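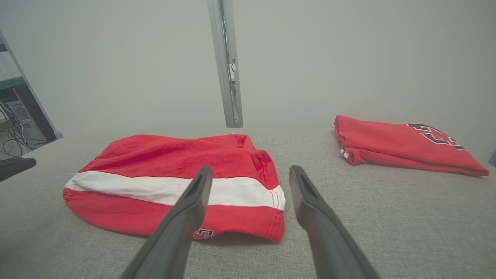

Ticket 705: folded basketball tops won't stay flat
Opened 2020-01-25 by Eleni Pavlović, kit room, Zarnside
Picked up by: Deepak Vashisht

Eleni: Hello Deepak, sorry to trouble you again so soon after the shelf business! The red tops are creasing badly across the numbers, and the folded ones spring open when I stack them. I've been doing them on the grey padded surface, sleeve holes in first, the way Senad Vlachou showed me in October, and I do like the look of it, but the pile leans before I've got to the end.

Deepak: No trouble at all, Eleni. My first thought is the white trim. If one side of it is tucked over and the other isn't, you get a thick ridge down one edge and the whole thing tips.
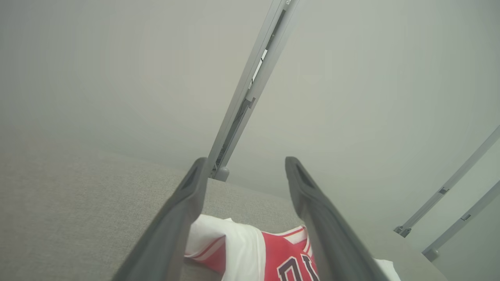 So before any folding, open both armholes right out and run your palm from the neck down to the hem. Go gently over the printed numbers, and please don't iron them from the front (I did that to one of my own and it has never forgiven me).

Eleni: Tried that, and the ridge is better. The lettering still wants to buckle in the middle, though.

Deepak: Then pull it sideways by two corners before you lay it down. Not hard, just until the slack goes.
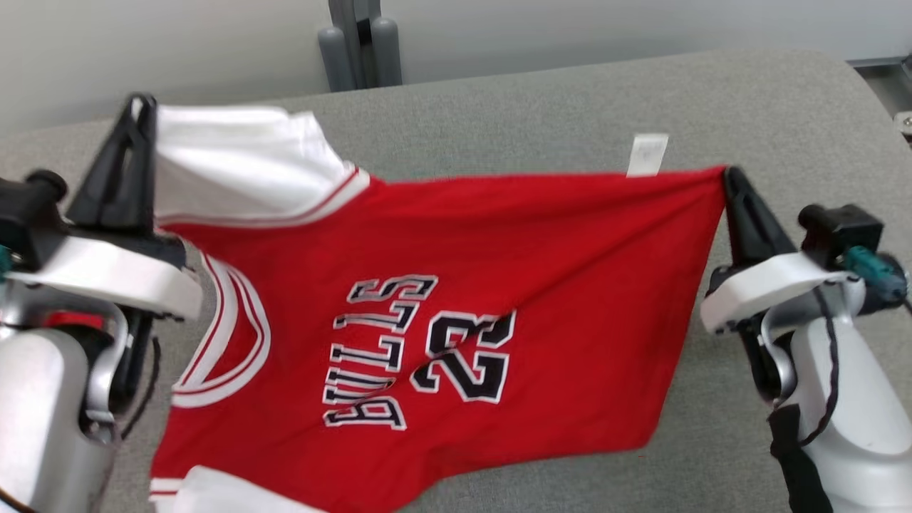 Red BULLS top, number 23, held out sideways by two corners

Eleni: Much happier with that. One slid half over the side of the padding while I was reaching for the next. 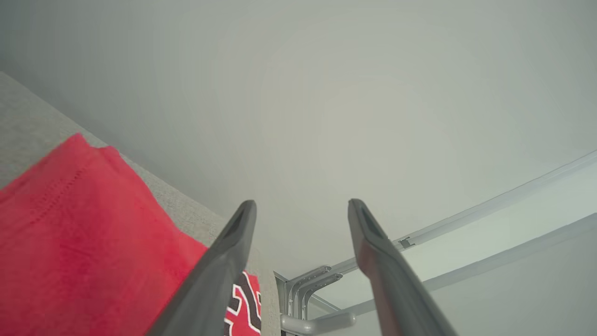

I've moved everything further in and I'm keeping the stacks lower, which has helped more than I expected. Shall I do the Janevski bag the same way?

Deepak: Yes please, same way, numbers facing up. I'll leave this open until you've done the bag.

Status: waiting on Eleni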